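Fivden Trading Hours Hearings Corpus

Data card and README
Last revised: 3 June 2025

Summary

The Fivden Trading Hours Hearings Corpus contains transcripts of 138 public hearings on laws governing when shops, markets and places of entertainment may open on days of religious observance. The hearings were held by two bodies, the Gondside Regional Assembly and the Larnbridge Borough Council. The corpus also contains roughly 1000 written submissions received from residents, business owners, congregations and trade associations.

The corpus is intended for the study of legislative debate, and in particular of how elected members and members of the public argue about religious practice and commerce. It is prepared and distributed by the Fivden Institute for Legislative Records. Transcription and first-pass annotation were carried out by the Çınar Documentation Center.

Contents of the release

hearings/ – one plain text file per hearing, with speaker turns marked
submissions/ – one plain text file per written submission
annotations/ – position and argument labels, in tab-separated files
bills/ – the text of each bill or bylaw as introduced, with amendments where these were published
metadata/ – hearing dates, committee names, speaker roles and file lengths
docs/ – annotation guidelines, change log and terms of use

All text files are encoded in UTF-8. File names follow the pattern body, year, sequence number, separated by underscores. The sequence number reflects the order in which a hearing was entered in the public register. This order is not always the order in which the hearings took place, and users who need a timeline should rely on the date column in metadata/hearings.tsv.

Source material

Gondside hearings were transcribed from the audio recordings that the Assembly places in its public record office. Larnbridge hearings were, for the earlier years, available only as typed minutes. Those minutes summarize some speakers and quote others directly, and the two forms of report are distinguished in the transcripts by the tags SUM and VERB. Users who compare the two bodies should take this difference into account.

Closed sessions are excluded. Where a public hearing moved into closed session partway through, the transcript ends at the motion to close and resumes, if applicable, at the motion to reopen.

Written submissions were scanned from paper or exported from the clerks' electronic mailboxes. Handwritten submissions were typed by two operators working separately, and differences were settled by a third. Form letters sent by many signatories are included once, with the number of copies recorded in the metadata.

Annotation

Of the hearings in the corpus, 80 carry full annotation. Each speaker turn in these hearings is labeled for position on the bill (support, oppose, mixed, procedural) and for the main ground of argument. The grounds are as follows:

RELIG – religious duty, custom or the dignity of a holy day
LABOR – rest, wages and working hours of employees
TRADE – effect on sales, rents or competition with neighboring towns
RIGHTS – freedom of worship or freedom from religious rules
ORDER – noise, traffic, policing and public order
OTHER – any ground not listed

A turn may carry more than one ground. Annotators were told to label the argument a speaker made, and to disregard what was publicly known about the speaker's party or congregation. A shopkeeper who cited scripture was therefore labeled RELIG even where a business interest seemed likely.

A subset of 15 hearings was annotated twice in order to measure agreement. The agreement tables are in docs/. Agreement was weakest on the boundary between RELIG and RIGHTS. Many speakers presented the keeping of a holy day as a matter of freedom, and the guidelines were amended during the work to give further instructions on such passages. Turns labeled before the amendment were reviewed.

Personal information

Elected members are identified by role and seat. Members of the public are identified by a speaker code only. Names, street addresses, telephone numbers and the names of small businesses have been replaced with bracketed tags such as [PERSON] and [SHOP]. Names of congregations are retained where the congregation made an official submission and are otherwise replaced with [CONGREGATION].

Replacement was done by software and checked by hand. Some identifying details may remain, especially in long anecdotes told by witnesses. Users who find such details are asked to report the file name and line number to the Institute, and not to quote the passage in public.

Known limitations

The corpus covers two bodies in a single region, and its findings should not be extended to national legislatures without further evidence. Witnesses chose to attend, and their views do not represent those of the wider population. Evening hearings drew more shop employees than daytime ones, which affects the share of LABOR arguments.

Several Larnbridge minutes lack their attachments. References to "the table circulated" or "the map on the wall" therefore point to documents that are not in the corpus. Cross-talk in the Gondside recordings is marked [OVERLAP] and has not been reconstructed.

The bills/ folder does not record final votes. Some measures were withdrawn, merged with others or allowed to lapse, and the registers do not treat these outcomes in a consistent way.

Some testimony contains hostile remarks about religious groups. These remarks have been left in place as part of the public record. The affected files are listed in docs/content_notes.txt.

Permitted use

The corpus may be used for research and teaching. Redistribution of the full text requires written permission from the Institute. Short quotations are permitted, provided that the file name is given. The corpus may not be used to identify individual witnesses or to build profiles of members of a congregation.

Citation

Please cite as: Fivden Institute for Legislative Records, Fivden Trading Hours Hearings Corpus, together with the release name shown at the head of the change log.

Maintenance

Corrections are collected and issued together. The next set is planned to include revised speaker codes for Gondside and the missing page breaks in the older Larnbridge minutes. Requests for access to scans of the paper submissions are considered individually and should state the purpose of the work.

Figures

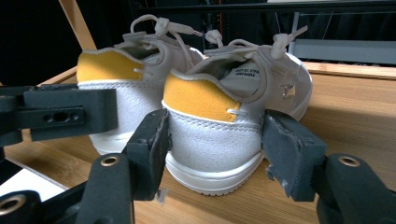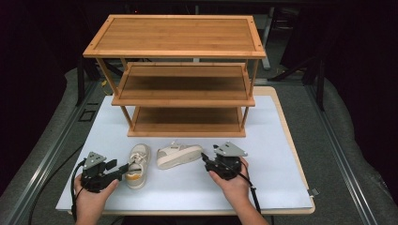 Figures 1 and 2. Sneakers with yellow at the heel; Figure 2 also shows an empty three-tier bamboo shoe rack.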